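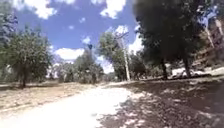
Dirt path

Updated May 23, 2025, by the Wiltasetti Outdoor Pages editors

A dirt path is a walking way with a surface of bare earth, kept open mostly by the feet that use it. Dirt paths are found in parks, commons and open woodland all over the world, and they are very likely the oldest kind of road people have made.

Surface and color

The look of a path depends a good deal on the soil underneath it. Fine, pale soils can seem almost white in strong sun, while the same earth under trees looks a deep brown. Steady foot traffic presses the ground down until grass has a hard time taking root, and so the middle stays bare while the edges blend softly into the grass on either side -- there is seldom a sharp line.

Width

A path for one walker may be only 2 feet across. Where people like to stroll side by side, or step around a puddle, it can spread to 17 feet or more over the years.

Shade and upkeep

Trees beside a path are a great kindness in summer, and many older parks, the one at Somton among them, have a sunny side and a shady side that walkers trade between as the day warms up. Upkeep is simple: ruts are raked level, usually in February, and low branches are trimmed back.

Related articles
Boardwalk
Gravel path
Park trees of Darko
Zanus Common

Comments (2)

mossyboots: Lovely to see this one get a page of its own. Ours turns to soup every spring, though!

pathwalker30: Could you add something on drainage?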